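Bindeo bedding project, March progress note
To: Flimard grants desk
From: Raíssa Conceição

Quick one, full figures come with the quarterly. Bedding sort is moving again after the slow start. 267 items checked and logged so far, mostly sheets and covers, some mats. Spent to date 1,381 out of the linen line, nothing moved between lines.

Folding and laying out now done on the bed itself instead of the floor. Easier on backs. Woven mats get their own pile on the list, they were going in with the blankets before and the edge binding got missed at checking. Fixed that on Thursday. 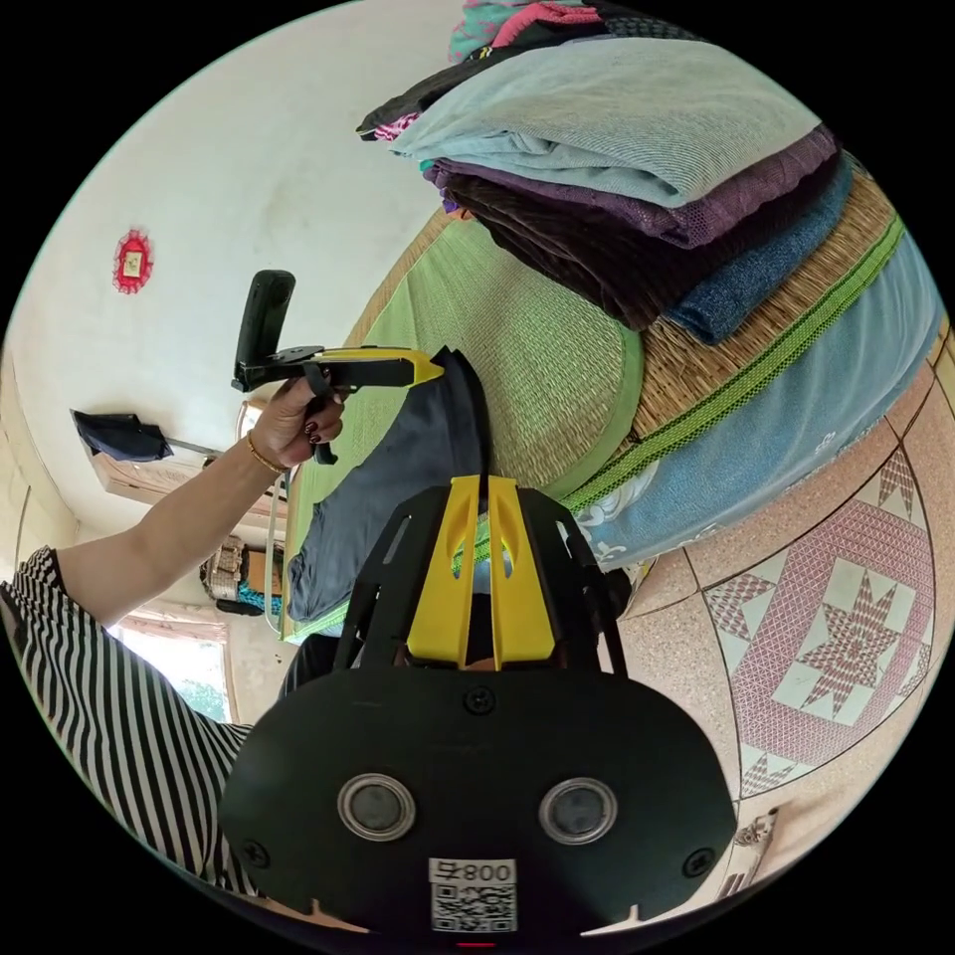 Bedding on the bed, slate-blue cloth on the light green mat, tan straw mat behind.

Still open:
- 13 covers back from McKinnon with the wrong size tags, need re-tagging befor they go out
- storage bags, Stisholm quoted for 20, waiting on delivery date
- spare green trim for mat repairs, no supplier yet

Next up is the second room, same method. Would like to keep the unspent laundry money for that if you agree, pls confirm by email. Receipts are scanned and in the shared folder, two are a bit faint but readble.

Raíssa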